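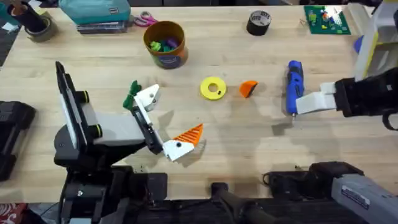
Page last changed: November

Workshop > Tips > Can a machine do it?

Home | Kitchen | Workshop | Ask Us
November, by Valbona Kovačević

Two arms on one table, and I still do my own clearing up. If you're thinking of handing the bench over to a machine, a few tips from Clerncombe first.

Give it one job. Putting colored plastic bits in a tub is a fair start. Scissors and anything shaped like a glue gun can wait until you trust it, so put them somewhere a long elbow won't find them.

Leave gaps between things. Radomir tidies like a man packing a suitcase, and then wonders why the fingers can't get in.
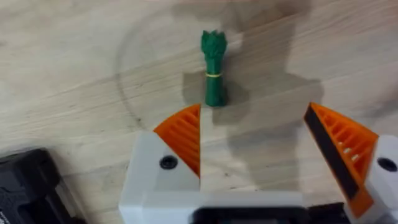 Firkel Home Workshop Club, Bench Section

Tall things that stand on end, like this green bundle with the yellow band, want a finger on each side and a slow approach. Check where the shadow falls too, and move your lamp if it lands on what you're picking up.

Budget 16 minutes for a job you'd do in 2. Folding, scrubbing and getting the lid off the paint are still yours. Essam has been promised a machine that irons and is keeping his ironing for it.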